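Shop Tips: Fitting a Headlight to a Small Outdoor Robot

The rover on our shared bench is a four-wheeler called Lirell, built for running an errand route after dark. Most of what follows came out of fitting its light and camera. It applies to any small machine that has to find its own way outside.

Mount the lamp and the camera apart. Ours started on one bracket, and every bit of haze in the air lit up in front of the lens. A 6-inch gap helped more than a better lamp did.

Aim the lamp farther out than looks right on the bench. Set the robot on the floor facing a wall, mark the lamp height with tape, and tilt down only until the top of the beam sits just under the tape. Tighten the bolt, then check it again after a drive. Ours had slipped.

Tape tracing paper over the lamp if the center is too hot. One layer is plenty for a test. Cut a proper diffuser later from frosted plastic.

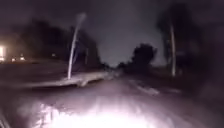 Lock the exposure before a night run. Auto exposure reads the bright pavement up close and lets the rest go dark, or it slows the shutter and everything smears. Start at the shortest shutter you can live with and bring the gain up a step at a time.

Soften the camera mount. Aniela Zieliński cut ours from an old mouse pad, 3 mm thick, with a rubber washer under each screw head. Don't crank the screws down — a squashed pad passes the shake right through.

Put the lamp on its own fuse and its own switch. You'll want it off while you work on the wheels.

Label both ends of every wire. Masking tape and a pencil will do, but pencil rubs off by September if the robot lives in the garage.

Spare washers are in the drawer marked 148.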